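Notebook, bench 2. Gripper kit trial, Kindetti
January 2019 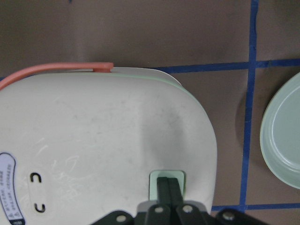 Second week with the Kindetti kit. Loan ends this month and Yvette wants a yes or no before the invoice question comes up again, so I'm putting everything in one place. Earlier notes from December are in the other book, mostly install trouble.

What we have from them: two-finger gripper, wrist camera with bracket, cable set, a license for the teaching software. List price 3000 for the lot, without support. Support is a separate line and they still haven't sent the number. Asked again this morning.

Today's task was latches on lidded containers. Fingers come to the tab straight on, close, then the arm lifts. Taught the approach by hand and saved it as latch_b. latch_a was the one from last week with the bad wrist angle, don't use it, I'll delete it when I remember where it got saved.

Runs: 40 total, same container, same start pose. 19 in the morning before I touched the closing force, the rest after. Morning runs had 3 misses, all the same kind, fingers closed short of the tab. After lunch I lowered the approach a little and slowed the last part of the move. No misses after that, but I changed two things at once so I can't say which one did it. Need to redo with only the height changed.

Force setting is confusing. The slider in the software has no units and the manual gives a table for a different finger length. Henryk thinks the table is left over from an older model. I left it a bit under the middle. Going higher made the arm stop with a contact fault twice during setup (not counted in the runs).

Camera: good enough for lining up. Both fingers are in view and I can see where they meet the tab, so teaching goes faster than with the overhead camera alone. White plastic is hard for it. The auto exposure hunts when a big white lid fills the picture and small print on a curved label isn't readable from up close. If we want to read labels we need another camera or a separate look from farther away. Locked the exposure by hand for the afternoon. The lock doesn't survive a restart, so set it again each time.

Tape grid on the table is fine to keep. The edges wander a bit so don't use it for measuring, only for putting things back in the same cell.

Compared with the Gamo we tried before: Gamo closes faster and the manual is better. Kindetti is easier to mount and the software doesn't drop the connection. For slow work like this I'd take Kindetti. For the Presura job I'm not sure, the parts there are heavier and we haven't lifted anything close to that weight with this one.

Henryk's note, copied from the whiteboard: check the bolts on the linkage after every full day. I went over them at the end of the session and they were tight.

To do
- height-only repeat, same number of runs
- dish pickup from the rim, next cell over, haven't taught it yet
- ask Kindetti for the right force table
- support price
- Stępień wants to see it working before they agree to share the cost. Yvette is setting a time.

Leaning yes if the support price is reasonable. Would like a spare pair of fingers included.

Arm parked, software closed, latch_b backed up to the shared drive.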